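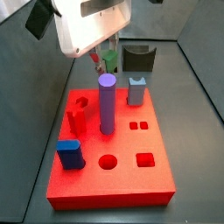
Firkari Foam Shape Board, Red, With Standing Blocks

Filed under: Puzzles & Sorting > Foam Boards > Full Size

We turned this board down twice before we agreed to carry it, so read what follows with that in mind. Clesten is a small shop. We don't have room for things that come back, and shape sorters come back more than you'd think. Either the child is done with it in a week or the pieces never fit right in the first place. The Firkari board has problems of its own, listed further down, but it has stayed in the catalog longer than we expected.

What you're buying is a thick red foam board with holes cut into it and a set of blocks that stand up in the holes. The maker calls it "a complete spatial learning system." It's a shape sorter. If you had one as a kid you already know how it works, and there's no booklet in the carton that will change your mind.

What's different about it

Most foam boards we've looked at are thin sheets with flat pieces that lie level with the surface. You push the star in, the star disappears into the sheet, and getting it out again takes a fingernail. The Firkari goes the other way. The board is thick and the blocks are tall, so they stand well clear of the foam when they're in place. The purple cylinder is the tallest thing on the board by a good margin and the easiest to grab. The light blue-gray block with the U-shaped notch across the top is shorter. It looks like a little saddle.

We like the height. A tall block can be picked up from above or from the side, and an adult with stiff hands can manage it as well as a child can. That second group turned out to be a bigger share of our customers than the maker seems to know about. Their brochure has only toddlers in it.

We like the height less when it comes to storage. With the blocks in, the whole thing is too tall for an ordinary toy shelf, and with the blocks out you need a bag or a bin that isn't supplied. We asked about a bag. We were told one was being considered. We were told the same thing in December.

Color, and whether it helps

Firkari says the colors "guide the learner." We don't see how. The board is red all the way through as far as we can tell, with no colored rims or printed outlines to say which block goes where. The colors are on the blocks only. A purple block doesn't have a purple hole. You match by shape or you don't match.

That may be exactly what you want. If you're buying it for someone who has been getting through other sorters by color alone, this one won't let them. If you were counting on color as a hint, buy something else.

There's also a red block in the set that is nearly the same red as the board. Stood in place it half vanishes, and you find it mostly by the shading on its sides. We asked whether this was on purpose. The answer we got was that it adds "a discovery element." Our guess is that red was the color they had a lot of. Either way, anyone with low vision is going to struggle with that piece, and we'd rather say so before you order. A strip of masking tape around the top takes care of it.

The dark navy block goes the other direction. It's a strong color against the red and shows up from across a room. It has rounded ends like a pill, and it can sit a little off straight. See the section on fit.

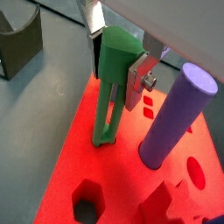
Fit is where cheap foam boards fall down, and it's the part we checked the longest. A hole that's too tight makes the user force the block, which lifts the board, which annoys everybody. A hole that's too loose lets the block lean. Firkari has come down on the loose side for most of the shapes. The sides of the hexagonal hole drop steeply, so a piece that's lined up has a clear way down, and the star cutout keeps its points well enough that you can tell it's a star without the block beside it. Foam often gives you a lumpy flower there. The oval is the plainest of the lot. Small diamond and triangle marks sit out on the surface near the purple cylinder, and we can't find any mention of them in the brochure. If you work out what they're for, write to us.

The green piece gets its own paragraph because it gets its own complaints. It's plastic, with a rounded, wedge-like head and two thin legs below, joined at the bottom by a small crossbar. You can see straight through between the legs. Compared with the solid blocks it's a fussy shape, and it's the one we'd worry about. We've had it in the shop for months without a break, but we haven't stood on it either. Firkari rates the legs for "normal play," a phrase we've learned to distrust. Our advice is to hand it over last and keep it away from the dog.

The foam itself

Matte, with a very slight texture on top. It doesn't shine under a lamp, and that makes the holes easier to read. It does mark. Press a thumbnail into it and you get a thumbnail-shaped dent that fades slowly, and in our case one didn't fade at all. Ballpoint ink is permanent. Crayon mostly comes off with dish soap and a soft cloth. Don't use a scrubbing pad.

The maker says the board is "non-slip." On a bare, clean table it stays put well enough for gentle use. On a tablecloth it slides with the cloth, as anything would. On a glossy kitchen counter with a few crumbs under it, we could push it along with one finger. If it's going on a slick surface, put a damp dish towel under it and forget what the brochure says.

Weight with all the blocks is 1,451 grams on our own scale. Firkari's sheet gives a lower number. We think they weighed it without the blocks, and we've asked them to fix it.

How it compares with the Chauke board

People ask, so we'll answer. The Chauke is the other full-size foam sorter we stock. It's thinner and cheaper, and its pieces lie flat. The Chauke fits in a drawer. Its holes are cut more tightly, and the edges start to crumble after a season of hard use. We've sent back enough of them to be sure of that.

The Firkari's edges have held up better on our shop sample. But the Chauke comes with a lid, and the lid means the pieces are still there a year later. If you're buying for a waiting room or a church nursery, or anywhere else things walk off, we'd tell you to get the Chauke and accept the crumbs. For one household or one therapist with a cupboard, the Firkari is the better board. We wouldn't say it's better by as much as the price suggests.

Claims we won't repeat

The carton says the board improves memory, handwriting and "school readiness." We've seen no evidence for any of it and we've taken that wording off our page. It also says the set is suitable "from birth," and we'd ask you to ignore that completely. The tall blocks are hard enough to hurt if they're swung, and the green piece has thin parts. We sell it for age three and up with an adult close by.

We also won't quote the star rating from the maker's own site. It claims 2,535 reviews. We read the first few pages, and a good many of them were about a different toy.

Spare parts

Single blocks can be ordered. They ship from the Grakerik warehouse, separately from the board, and they take longer than the board does, which makes no sense to us either. Tell us the shape and the color. "The blue one" won't do, as there is a navy block and a light blue-gray block and they don't share a hole.

Spare blocks are $9 each, whatever the shape. The board alone isn't sold without blocks. We've asked.

Returns

You can send the board back if the blocks don't fit when you first try them. Try all of them on the day it arrives, and try them on a flat table with the board lying properly flat. Foam that has been bent in shipping can bow up in the middle, and a bowed board pinches some holes and opens others. Leave it flat overnight with a couple of heavy books on top before you decide it's faulty. If it's still bowed the next morning, it's our problem and we'll pay the postage.

We don't take back boards with ink on them or boards that have been trimmed. Yes, people trim them. Widening a hole with a craft knife feels like a quick fix, and it leaves you with a hole that holds nothing.

Short details

Catalog number: 321
Board: thick red foam, rectangular, matte top
Blocks: several, in different shapes and colors, made to stand upright in the board
Storage bag: not included
Lid: none
Cleaning: mild dish soap, soft cloth, air dry flat
Keep away from: ballpoint pens, radiators, dogs
Suggested age: three and up, our figure, not the maker's

Page last checked 2/7/25. Firkari has changed its block colors before without telling the shops that carry it, so if a certain color matters to you, ask us to open a carton and look before we ship.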